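05/01/2022 Stikum cell, head camera rig + arms

Back on after the break. Left arm came up fine, right arm faulted on enable, twice. Encoder battery low warning, same as before Christmas. Swapped it with the power ON this time (see Leckie note, if you swap it with power off you lose the zero and spend the afternoon with the pins). Fault cleared, position still matches the scribe marks on J2 and J3. J5 mark is rubbed nearly off, needs redoing with the paint pen.

Gripper pads. Right hand pads are glazed. Cleaned with IPA, still slipping on the smooth bottles at the old force setting. Cycle counter says some 1,000 closes on this pair, which is less than we got from the last lot from Trurstead. Different batch? The bag has no number on it. Fitted new pads, bonded, clamped, left 90 minutes. Do not run before that, the last pair crept sideways and we blamed the calibration for two days.

Tool offset redone after pads. Old offset was 2 mm long on the right. Hüsnü Dursun had already scribbled "2mm??" on the whiteboard in December so he gets that one.

Then the two-handed job. Cleltlow want the bottle and box task as the acceptance run, both hands holding at the same time at the front corners, back pair standing on their own. Watched the human reference for it again before touching the waypoints, becuase the ones in the controller make no sense to me.
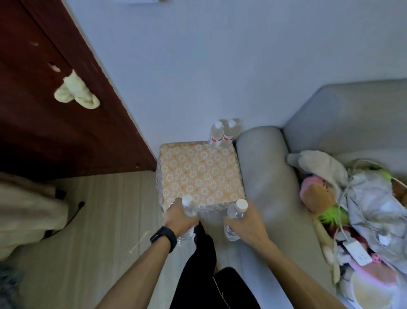 Reference, both front bottles held, back two against the wall.

Things I took from it for the setup:

Grip is round the body, caps left clear. Our waypoints had the right gripper closing up near the neck, far too high. Dropped both grasp heights to mid body.

Arms don't come in the same way. Right comes in on a diagonal from the side, left is more from the middle. We had them mirrored, which is why J4 left was sitting near its limit all the time. Taught a new left approach, plenty of room now. New right one still to do, the old one will work but its ugly.

Caps stick up a bit over the front edge of the box. So the tool Z has to allow for the cap or the finger guard will touch on the way out. Added 10 mm to the retract on both sides.

Clear bottles are going to be a pain for the depth camera. Got holes in the depth image on our own ones all through December. Tried turning the overhead light down, slightly better. Hüsnü wants to find the caps and work downwards from there, I think he's right, white cap gives a solid blob at least. He will try it on the bench tomorrow.

Camera mount: one of the head bracket screws was loose, could wobble it by hand. Nipped up, threadlock on, hand-eye calibration repeated after. First go was rubbish (board was bowed, taped it flat to the ply offcut), second go good. Saved as the new default, old file kept in the same folder with _dec on the end. Please dont delete it yet.

Cable on the right wrist is rubbing where it passes the J6 cover. Spiral wrap on for now. Wants a proper clip, have asked Leckie for the longer one.

Ran dry cycles at low speed, no bottles. No faults. Ran with bottles, left hand only, holds. Right hand not tried, pads still curing when I had to go.

To do
- right approach, reteach
- J5 mark
- order pads, ask Trurstead about the batch
- spare encoder battery, we have used the last one!!
- grease on the left J1, not looked at since fitting
- put the torque driver back where it lives, I had it last, it's on top of the controller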